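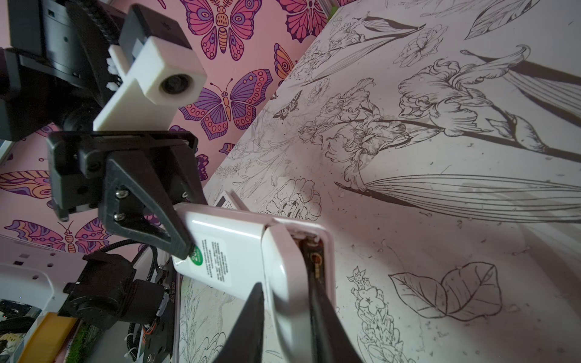

From: Annick Tanguy
To: Zilura users list
Subject: Re: [zilura-users] Ferry timetables and the December change

Armindo Cordeiro wrote on Friday:

> I keep the bus and ferry pages for Vererside. We moved to Zilura in
> the spring and the weekday tables are fine. What I can't get right is
> the winter change. The last evening boat to Fusholm moves 40 minutes
> earlier in December, and the Saturday boat is dropped, but only on
> the outer route. If I edit the route, the old times vanish from the
> printed sheet that is still on the quay. If I copy the route, both
> versions show up in search and people ring the office to ask which
> one is real. How do other small operators handle this?
>
> Also, the printed sheet comes out with the stop names cut at the
> right margin. I have tried two page sizes.
>
> Armindo

Hello Armindo, hello all,

I had the same trouble two winters running, so I'll write out what we do now. It is a bit long. The margin question is near the end.

First, don't edit the route and don't copy it. Leave the route alone and make a second service period under it. In the left menu it is called "Periods," and it is easy to miss because it stays hidden until the route has been saved once. A period has a start, an end and its own table of times. The route keeps its name and its number, so search finds one thing and the callers have nothing to ask about.

When you make the new period, let it start the day after the old one ends. If the two overlap by even one day, Zilura shows both tables for that day, one under the other, with no warning. Ours overlapped on a Sunday and we had passengers waiting for a boat that had gone at the winter time.

The dropped Saturday boat is a different matter. You could leave it out of the winter table, and the web page would be correct. The printed sheet, though, will then close up the gap, and regular passengers read straight down the column by habit. I enter the row and mark it "not running." It prints as a row of dashes. We have had fewer mistakes that way.

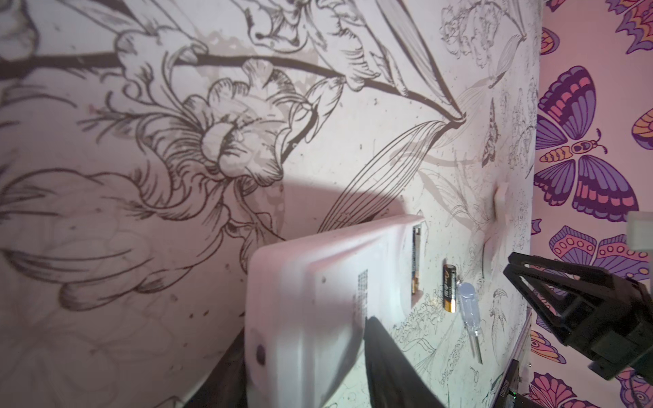 Can the winter period be set up in advance without showing to the public? It can, if you leave the "publish from" box filled in and the "visible" box unticked until you are ready. The period will then appear in your own preview and nowhere else.

I set ours up in October, print the preview, and give it to Ritva Kinnunen, who runs the Fusholm side. She checks it against the crew rota. She has found something every year so far. Last time it was a boat that arrived at Fusholm six minutes before it left Vererside, which was my typing.

On the connecting buses: these do not follow the ferry by themselves. If the 423 meets your evening boat, you have to open the 423 and give it a winter period too. There is a field called "waits for," and it looks as if it links the two, but all it does is print a small note under the table. It does not move any times. I asked the developers about this and was told it is meant to be a note.

We also found that the bus company had its own date for the change, two days after ours. For those two days the bus left before the boat was in. Ring them and ask. It is not on their website.

I put the question of copying versus periods to a few others off the list before writing this, to be sure I wasn't passing on a bad habit.
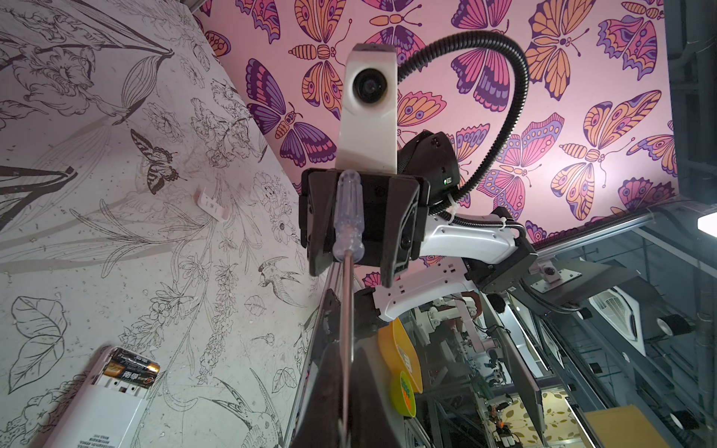 Quentin Joly wrote back that periods are fine up to a point, but that his office stopped using them for anything shorter than a week. For public holidays he uses the "exceptions" list, one line per day, and he thinks Armindo should do the same for the days between Christmas and New Year. His reason is that a period prints as a full new sheet, and with short periods they were putting up three sheets on one board and passengers read whichever was at eye level. An exception prints as a footnote on the sheet that is already there.

I agree with him on that. We use two periods a year and put everything else in exceptions. The exceptions list takes 80 characters a line and cuts the rest without telling you, so keep the wording short. "No boat after 17:30" is enough. The reason can go on the news page.

Now the margin. Stop names are cut off because the column width is fixed by the longest time entry and not by the name. Changing the page size makes no difference. There are two ways around it. One is to fill in the "short name" for each stop, which the print layout uses when it is there. The other is to turn the sheet sideways, but then a table with more than nine boats runs to a second page. I would do the short names. It took me one afternoon for all our stops, and they also show on the text message service, where the long ones were being cut as well.

For reference, the order I do things in for the December change:

1. Close the summer period with an end date. Save the route.

2. Add the winter period, starting the next day. Leave it not visible.

3. Type in the winter times. Don't use "shift all" for the 40 minutes unless every boat moves. It has no undo.

4. Enter the Saturday boat as "not running."

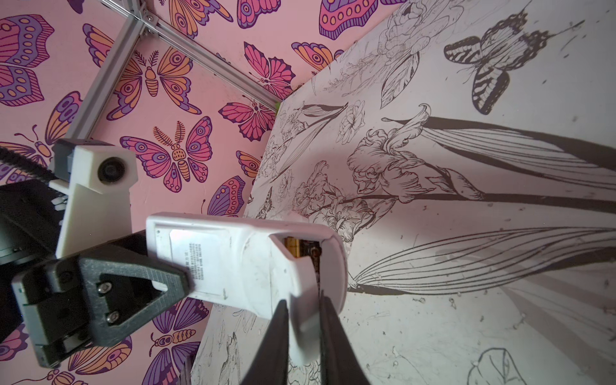 5. Do the same for each connecting bus, after checking the date with the bus company.

6. Print the preview and have a second person read it aloud against the rota.

7. Tick "visible," then look at the public page from a phone that isn't logged in. The logged-in view shows hidden periods and will fool you.

8. Swap the paper sheets on the quay after the last summer boat, not in the morning.

One more thing on step 3. If you paste times from a spreadsheet, check the ones after midnight. Zilura reads 0:15 as the start of the same day, so the boat jumps to the top of the table. Type it as 24:15 and it stays at the bottom and displays correctly.

There is an open ticket for the overlap warning, number 746. It has been open a long while. If anyone else wants it, please add a comment there, as the developers go by how many operators have asked.

Maëlys Lecomte has offered to send her list of short stop names to anyone who wants to see how she kept them readable. Write to her directly, please, as attachments don't get through on this list.

Annick Tanguy
Timetables and notices, Mallet landing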